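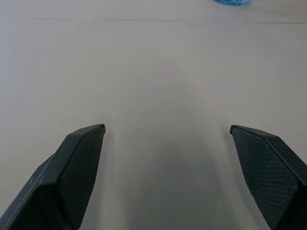 Coststead revises counter guide for mug stands and other upright items

VARKESDEN, 2025-05-21 — Housewares retailer Coststead has issued a revised edition of its counter guide, the printed and online sheet that lists how much surface a kitchen item takes up in use. The new edition covers 54 items and changes the way upright goods are measured. Mug stands, handled baskets, potted plants and pitchers are the main groups affected.

Under the old method, an item was listed by the width and depth of its base. A mug stand with a narrow base and long pegs therefore got a smaller number than a plain fruit bowl, even when the loaded stand needed more room. The revised guide lists two values for each item. The first is the base. The second is the reach, measured from the center of the base to the farthest point of the item at any height, including anything hung from it.

"People were buying by the base number and then finding that a mug hit the wall," said Tassanee Khamphan, who edits the guide. "The base number was correct. It was the wrong number to shop with."

The change came out of a review of customer questions that started in December. Of the questions about fit, almost 54 percent concerned items with an arm, peg, spout or handle that extends past the base. Mug stands were the largest single group. Baskets with fixed handles were second, mostly over shelf clearance.

For the review, items were set out together on a plain table and moved into different arrangements. Khamphan said items measured one at a time tend to look smaller than they are in a working kitchen, where a stand shares the surface with a bottle, a plant and whatever else has been left out.
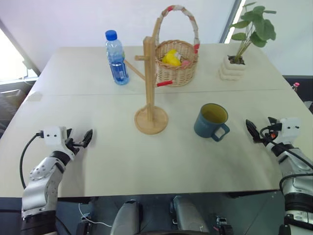 Wooden mug stand and blue mug, with a water bottle, a handled basket and a potted plant behind them.

The guide now gives a separate line for the loaded state of a mug stand. Loading is done with a standard straight-sided mug on every peg, handle side to the post. Where a stand has pegs at more than one height, the lower ring is loaded first and the reach is taken again after the upper ring is filled. If the two readings differ, the larger one is printed.

Stability is covered in a short note and has no rating. The note advises hanging mugs in opposite pairs and checking that the post is fully seated in the base before use. A post that leans when the stand is empty should be tightened or reset first. The note also says that the base should sit fully on one surface. On tables made of two sections, a base set across the seam can rock if the sections are not level, and the guide suggests moving it to one side.

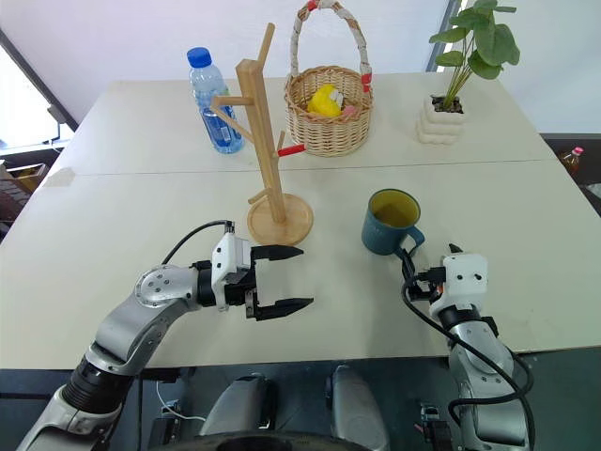 Baskets get a similar treatment. The old listing gave the diameter of the body and the height of the rim. The new one adds the height to the top of the handle, and states whether the handle folds. For fixed handles, the guide recommends leaving enough clearance above the arch to lift the basket straight up without tilting it. Wrapping on a handle, whether tape, ribbon or cord, is included in the measurement if it is sold with the basket and left out if the owner added it.

Potted plants are listed by pot only. Rungnapa Kamolrat, who handled the measuring, said foliage was left out after the first trial because the figures went out of date too quickly. Buyers are told to allow for growth and to keep leaves clear of pegs and handles.

Pitchers and measuring containers are listed with the handle pointing sideways, the widest position. The guide advises storing them with the handle along the back edge of the counter where depth allows, and with the printed scale facing out. Bottles are listed by body diameter, with height taken to the top of the closed cap.

The mug stand section runs to seven entries. One of them, the Tenotow, has been relisted with a larger figure than before, although the product itself has not changed. Its reach is now given as 28 centimeters with all pegs loaded. Coststead said earlier buyers do not need to do anything, and that orders placed under the old figure can be returned under the usual terms.

The Tkachuk line of baskets keeps its current base figures and gains handle heights.
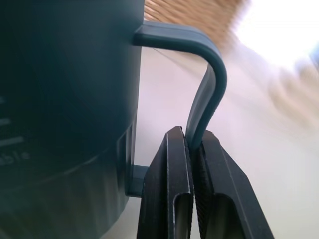

Does the reach figure mean an item needs that much clear space on every side?

Only on the sides where something sticks out. A stand with pegs all around needs the full reach in every direction, but a pitcher needs it on the handle side alone, and the other sides can be planned from the base figure.

The revised guide is available at the Coststead counter in Varkesden and replaces the earlier sheet. Shelf labels in the store still carry the base figure only. New labels will be added as each section is restocked, starting with mug stands — baskets and pitchers will follow.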